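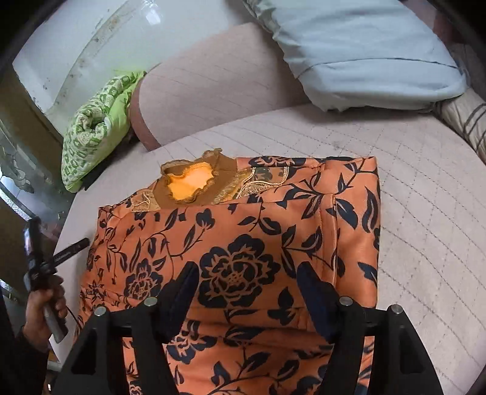
December, dye bench notes, continued from the last book

Started 7.40. Bench two only, as the sink on bench one is still draining slowly.

Carrying on with the wash fastness of the orange on cotton. The question from Fatima was whether the second soaping is worth the water. My own feeling before starting was that it is, but the strips from last month were too uneven to say anything, so I have thrown those out and begun again from fresh cloth.

Cloth: plain weave cotton from the Vungate roll, scoured yesterday with soda ash and left to dry overnight on the rack. It wets out properly now. A drop of water sinks straight in. The inner end of the roll had a greasy fold in it and I cut that away.

Dye: the Inine orange, powder, from the newer tub. The old tub has gone lumpy and should be labelled or binned. Stock solution made up to 600 ml, stirred by hand, strained through a bit of old net. There was a little grit left on the net. I rinsed it and kept the grit in a twist of paper in case Gert wants to see it.

Cut 9 strips and marked them with notches along the short side, as the laundry pen came off last time and I spent an hour guessing. One notch to three notches for the set with no soaping, square corner for one soaping, both corners cut for two.

Dyed all the strips together in one pot so the depth ought to match. Salt went in over three additions. Soda after that. Kept turning them with the glass rod. The pot wants a lid that fits. I used a plate.

Lifted out and rinsed cold until the rinse was pale, then rinsed warm. The warm rinse coloured up again straight away, strongly, which is loose dye that the cold water doesn't shift. Worth writing on the wall card, as people stop at the cold rinse and think they are done.

Soaping: near boil, neutral detergent, ten minutes by the wall clock. First bath came out the colour of strong tea. Second bath was faintly yellow. White cotton tacked to each strip before the wash test.

Results, judged by eye at the window against the grey scale:

No soaping: heavy staining on the white, all three strips. Not usable.
One soaping: slight staining. You can see it next to clean cloth but not on its own.
Two soapings: no staining I could pick out. Gert thought he could see a trace on one of them. I could not. We put it down as clean with a query.

So the second soaping does something, though less than I had expected. For a lining or anything worn over dark clothes I would leave it at one. For anything to be sewn against white I would do both.

Gert Masilela asked about dark navy printed over the orange ground and whether the paste will lift the ground colour when it is steamed. I don't know. The Lazarević paste is thick enough to hold an edge, but I have only used it on undyed cloth. Small trial next: four patches, two steamed and two baked, same screen. Thin lines are the thing to look at, as they fill in first.

The Fallix thickener is nearly finished. Job number for the reorder is 1,696. Please quote it, the last order went to the wrong shelf and sat there.

Rub test, dry, one soaping: fine. Rub test, damp, one soaping: some colour on the cloth, a bit more than I would like. Did not get to the damp rub on the two-soaping strips before lunch and they are still pinned on the board. Fatima Kekana has the crock cloths in her drawer.

Balance was drifting in the morning. Levelled it and it settled. If it starts again, check the left back foot.

To do
Damp rub on the double-soaped strips
Cut patches for the overprint
Wall card about the warm rinse
Ask about a lid
Bench one sink

Strips are in the brown envelope at the back of this book, with the stained whites still tacked on. Leave them tacked.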